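Swap file (Linux)

A swap file is an ordinary file that the Linux kernel uses as overflow space when RAM gets tight. I've been looking after this page on the Skarnonthorpe wiki for a while, so expect some opinions mixed in with the facts!

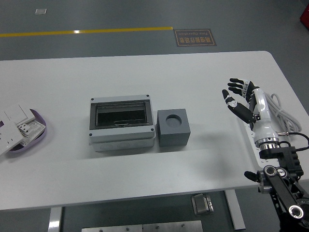 It does the same job as a swap partition, and on any recent kernel the speed difference is too small for me to notice. The big win is that you can resize it without touching the partition table (which I've broken twice, thanks).

Creating one

On ext4 you make the file with fallocate or dd, set its permissions to 600, run mkswap on it, then swapon. Add a line to /etc/fstab or it'll be gone after a reboot. I use dd myself, mostly out of habit. The file can't have holes in it, so don't make it with truncate.

Btrfs is fussier. The file has to be uncompressed and have copy-on-write turned off, and you can't snapshot the subvolume while the swap is active. Put it in its own subvolume and you'll be much happier.

Size

People argue about this forever. My little server, Ueda, has 879 MB of usable RAM and peaked at 292 MB of swap during a package upgrade one Sunday, so a 1 GB file is plenty there. If you want to hibernate, go at least as big as your RAM to be safe. You'll also need the resume_offset kernel parameter, and that number changes if you recreate the file.

Swappiness

The vm.swappiness setting runs from 0 to 200 (older kernels stopped at 100), and the default is 60. Nyokabi Waweru keeps hers at 200 with zram and loves it. I've left mine alone.

See also: zram, zswap, hibernation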